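# Chapter 7: Perception in Patterned Workcells

Most of the methods in Part One were developed against plain backgrounds. A gray wall and a matte table make segmentation easy, and a student who has completed the exercises up to this point may believe that the perception problem is largely solved. This chapter removes that comfort. It considers a two-arm cell whose walls carry a busy printed pattern, and asks what the software must do differently when the background has as many edges as the objects do.

The running case is the Saarinen cell, for which Rowena Salazar and Rami Awwad wrote the original perception stack. The task used throughout is the handling of chopsticks, some standing in a container and some lying on the table.
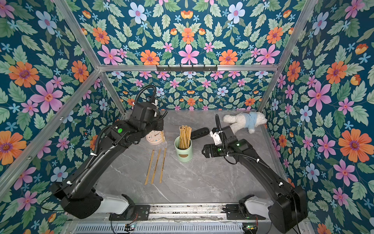 Thin objects place particular demands on a depth estimate. A chopstick covers few pixels across its width, and an error that would be harmless on a mug can send the fingers past it entirely. Section 7.2 therefore treats orientation before position. Section 7.3 introduces the background mask, which is built once from the fixed walls and then reused by every later stage.

The second half of the chapter turns to planning. Two arms mounted along the same edge share much of their reach, and the planner must reserve space for one arm before it releases a path to the other. We follow the scheme used in Udik, in which each arm requests a volume and holds it until its motion is complete. The test set contains 122 recorded scenes, of which 19 require both arms.

Readers should have worked through Chapter 5, especially the material on camera calibration. Those who have not installed the Udik tools should do so now; the steps are given in Appendix B. Problems marked with a star need access to a physical cell.

## 7.1 Notation

We write *W* for the world frame, fixed to the tabletop, and *L* and *R* for the base frames of the left and right arms.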